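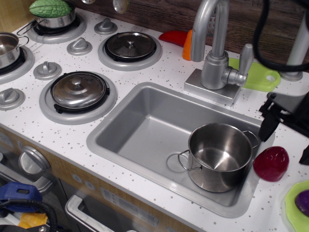 Page last changed: March 11, 2025

We got to Flimgate just after lunch, when the open afternoon at the Zallura lab was already busy. I'd signed up months ago and I was still grinning like a child at the door!

The first room was the toy kitchen, and I could have stayed there all day. Everything is play-sized – four burners, little steel pots, a sink with a tall curved tap – and a black gripper works over the counter among the toy vegetables. Someone had parked a bitter gourd in a saucepan on the back burner, and a stockpot was standing in the sink.

The idea is simple enough to explain on the bus home. A person steers the arm through a small job, such as putting the aubergine in a pot, and the whole run is saved: the camera pictures, the arm's movements and a short written line saying what the job was. They call each run an example. The learning system is then trained on the lot. The kitchen set stood at 3909 examples when we visited, gathered by 2 teams taking turns, and the jobs list taped up by the door had 313 entries on it.

I got to try the steering myself. It is much harder than it looks (I chased a carrot along the counter for ages) but the staff were very patient, and they keep clumsy runs too, marked as such, in a separate folder.

Next came a talk in the Núñez room on how they shuffle the pots and food between runs, so that the system doesn't just learn one layout by heart. Good questions from the back row, especially on shiny lids and reflections.

Tea was downstairs, with very decent flapjacks. The Ziltberg site is opening its doors in June and there are 18 places, booked through the front desk.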